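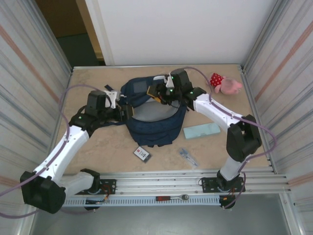
작업 셀: Skitmont 2번 셀 (양팔, 탁상형)
작업명: 가방에 물건 담기
수집 프로젝트: Jotgate
점검일: 2022년 8월 9일
점검 시점: 오전 수집 시작 전, 교대 시 재확인

표기: [x] 이상 없음, [!] 조치 필요, [ ] 미확인

## 1. 셀 외곽과 작업면

- [x] 좌우 칸막이 패널 고정 상태
- [x] 뒷벽 오염, 부착물 없음
- [x] 작업면 흠집, 들뜸
- [ ] 조명 밝기 기록

의견: 칸막이는 손으로 밀어 흔들림이 없는지 확인함. 조도계가 Gamamport 쪽에 대여 중이라 밝기는 기록하지 못함. 반납되면 오후에 측정해서 이 칸을 채울 것. 조명값이 빠진 에피소드는 학습용으로 넘기지 않고 보류 폴더에 둔다.

## 2. 로봇 팔과 레일

- [x] 장착판 볼트 조임(좌, 우)
- [x] 관절 상태등 녹색
- [x] 원점 복귀 후 자세 오차
- [x] 비상정지 버튼 동작
- [!] 레일 앞 케이블 트레이 정리

의견: 트레이 위에 래칫 렌치가 놓여 있음. 빨강·검정 손잡이. 수집 중에는 공구를 트레이에 두지 않는다. 1월 점검에서도 같은 지적이 있었으므로 공구 걸이를 셀 옆으로 옮기는 안을 Steyn 설비 담당에 올림. 비상정지는 좌우 팔 각각 움직이는 상태에서 눌러 시험했고 모두 즉시 멈춤.

## 3. 배선

- [x] 손목 쪽 보라색 케이블 피복
- [x] 팔꿈치를 크게 접었을 때 케이블 여유
- [!] 왼쪽 장착판 부근, 레일 아래로 늘어진 빨강·검정 전선
- [ ] 오른쪽 장착판 아래 모터부 주황색 배선 고정

의견: 왼쪽 전선은 커넥터가 달린 채 내려와 있음. 용도를 확인한 뒤 묶거나 제거할 것. 확인 전에는 뽑지 않는다. 오른쪽 팔 케이블은 팔꿈치 하우징을 돌아 내려가는 경로라 팔을 끝까지 뻗는 동작에서 당김이 생기는지 봐야 함. 저속으로 3회 반복했을 때는 당김 없음.

## 4. 그리퍼

- [x] 손가락 체결 나사
- [x] 개폐 범위
- [x] 파지력 설정값이 작업 카드와 같은지
- [x] 손가락 끝 이물

의견: 천 가방은 테두리를 잡을 때 안감이 손가락 사이에 같이 물리는 경우가 있다. 물린 채로 들어 올린 에피소드는 실패로 표시하고 메모란에 '안감'이라고 적는다. 다시 잡아서 성공한 경우는 성공으로 두되 재파지 표시를 한다.

## 5. 물품 배치

- [x] 남색 천 가방, 입구 열린 상태
- [x] 돼지 봉제 인형
- [x] 연한 하늘빛 직사각형 물품
- [x] 흰색 소형 카드 포장
- [x] 투명 소봉지(파란 내용물)

의견: 물품 위치는 에피소드마다 바꾼다. 같은 배치로 연속 10개를 넘기지 않을 것. 인형을 늘 뒤쪽 오른편 구석에 두는 습관이 있는데, 지난 묶음에서 이 위치가 지나치게 많이 나왔다. 왼편과 앞쪽에도 고르게 놓는다. 투명 봉지는 빛 반사로 윤곽이 흐려질 수 있으니 시작 영상에서 보이는지 확인하고 안 보이면 각도를 돌린다.

## 6. 기록 장치와 저장

- [x] 고정 카메라 시야에 작업면 전체 포함
- [x] 양팔 관절값과 영상 시각 동기
- [!] 저장 공간

의견: 현재까지 저장된 에피소드는 890개. 남은 공간으로 오늘 분량은 가능하나 내일 분량은 부족함. 교대 전에 서버로 옮기고, 옮긴 파일의 개수와 크기를 대조한 뒤 원본을 지운다. 시각 동기는 양쪽 그리퍼를 동시에 닫는 동작으로 확인함.

## 7. 에피소드 표시 기준 확인

- [x] 조작자가 성공/실패 기준표를 읽음
- [x] 중단된 에피소드 삭제 금지 안내

의견: 가방이 넘어져 물건이 쏟아지면 그 시점에서 종료하고 실패로 저장한다. 손을 넣어 가방을 세운 뒤 이어서 녹화하지 않는다.

## 판정

조건부 사용 가능. 수집 시작 전에 다음을 처리할 것.

1. 트레이 위 렌치 회수
2. 왼쪽 레일 아래 전선 용도 확인 및 고정
3. 오른쪽 모터부 배선 확인

조도 측정과 저장 공간 정리는 교대 전까지. 처리 결과는 이 파일에 이어서 적는다.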